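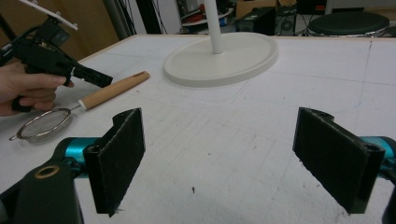
# Ullora Fine-Mesh Strainer, Wooden Handle

A one-handed kitchen strainer for sifting, rinsing and draining small amounts. The bowl is round with a fine mesh, the rim is metal, and the handle is light-colored wood with a white ferrule where the two parts join. A hook loop on the far side of the bowl rests on the lip of a pot or mixing bowl. The rounded end of the handle has a small hole for hanging.

**Status:** in stock, ships from Dekemcombe

## What it is good for

- Sifting flour, cocoa and powdered sugar
- Rinsing rice, quinoa and lentils
- Straining loose tea, stock and citrus juice
- Taking lumps out of gravy or custard
- Skimming foam from jam or broth
- Draining a can of beans

The mesh is fine enough to hold back raspberry seeds and most tea leaf. It will let very fine grounds through, so it isn't a replacement for a coffee filter. Thick purees need to be pushed with the back of a spoon or a small ladle. Work from the rim toward the middle and scrape the underside of the mesh when you're done, as a fair amount collects there.

It is a light-duty strainer. For draining a full pot of pasta or potatoes, use a colander. The loop is made to steady the bowl over a container and will bend if the strainer is heaped full and left hanging by it.

## Specifications

| | |
|---|---|
| Bowl | Round, fine mesh |
| Rim | Metal, silver finish |
| Rest | Hook loop opposite the handle |
| Handle | Wood, rounded end, hanging hole |
| Ferrule | White |
| Bowl diameter | 17 cm |
| Heat | Fine with boiling liquids; keep the handle away from open flame |
| Dishwasher | No |
| Packing | Single, or carton of 40 |

The wood varies in shade from one handle to the next. We don't sort by color, and a carton will usually have a mix of paler and darker pieces.

## Before first use

Wash in warm water with dish soap, rinse and towel dry. The handle ships without oil. You can rub in a thin coat of food-safe mineral oil, leave it overnight and wipe off what's left. This is optional but it does help the end of the handle, where the hole is drilled, from taking in water.

## Cleaning and care

Rinse right after use. Starch and egg dry hard in the mesh and are a nuisance to get out later. If that has already happened, soak the bowl only, mesh side down, in warm soapy water, then use a soft brush from the outside in.

Don't leave the handle standing in the sink. Wood swells where it meets the ferrule, and after enough soaking the joint can work loose. Steel wool and wire brushes will spread the mesh and should not be used on it.

Hang it to dry, or lay it flat on a towel. If you store it in a drawer, don't set heavy pans on the bowl. A small dent in the mesh can be eased out with the back of a spoon. A tear can't be repaired.

## Ordering

Single strainers are sold through the Ullora shop. Cartons are handled by Plinedel, which also supplies cafes and cooking schools. Carton orders leave the warehouse within 2 working days. Singles go out with the next regular shipment.

Returns are accepted on unused strainers. If one arrives with a bent rim or a loose handle, send a photo with your order number and we'll replace it.

## Related items

- Nyamweya mixing bowl, medium: the loop sits well on its lip
- Ullora hanging rail with hooks
- Food-safe mineral oil, small bottle

Page updated Mar 19, 2018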